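Shared table (also communal table, hot table, or just "the big table")

A shared table is a single large work surface used by several people at once, usually in a small office, studio or co-working room. I've been keeping this entry going for a while now, and I work at one myself most weekdays, so please forgive the bits where my own habits sneak in!

Origins of the term

Ask three people and you'll get three stories. Melina Andreadis, who fitted out the old Kernside offices, always called it the "kitchen table model", and I think that's closest to the mark. You take the way a family uses one table for breakfast, homework and the bills, and you move it to work. The catalogues (Atance and Dantas both had a go) preferred "collaborative surface", but I've never heard a person say that out loud.

Drink bottles

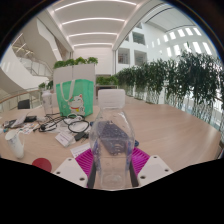
Drink bottles are the most common thing on any shared table, and the most commonly muddled. Clear plastic ones are the worst offenders, as they all look alike once the drink's gone. A clear empty one with a wide white screw cap and a narrow waist is a nice shape to grab, but put a second clear bottle with a whitish lid further along the same table and you've got the classic mix-up. Rogelio Buenaventura puts a rubber band round his. I write my initials on the lid in marker, and it wears off in a week - then I do it again.

Shape and size

Round, oval and rectangular tables all have their fans. The one at Vistis is 306 cm long and 72 cm high, and it seats six if everybody likes each other. Rectangles push together neatly, while ovals are kinder on hips when you're squeezing past with a cup of tea. Pale timber colours are popular because they brighten a room (they also show every coffee ring, so there's that).

The drift

"Drift" is Gilmar Sales's word for the way belongings travel to one end of a table and stay there. It nearly always begins with a charger, and then the papers turn up to keep it company.
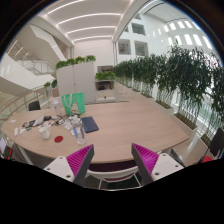
Coasters are the humble heroes of the shared table, and I'll defend them to anyone. They mark out a spot, they're cheap, and they save the finish. A little red round one next to a white cup does the job beautifully, even with a messy pile of cables and papers right behind it and most of the other half of the table clear. Cork is my favourite, though felt is quieter.

Clearing up

Customs vary a lot. Some places clear the lot every evening, others have a Monday sweep, and Suleiman Obi swears by a basket where strays live for two weeks before they go to the op shop. Cables should be coiled and tied before they go in a drawer. Bags are best hung on a hook.

See also: Hot desking; Cable tie; Coaster; Lost property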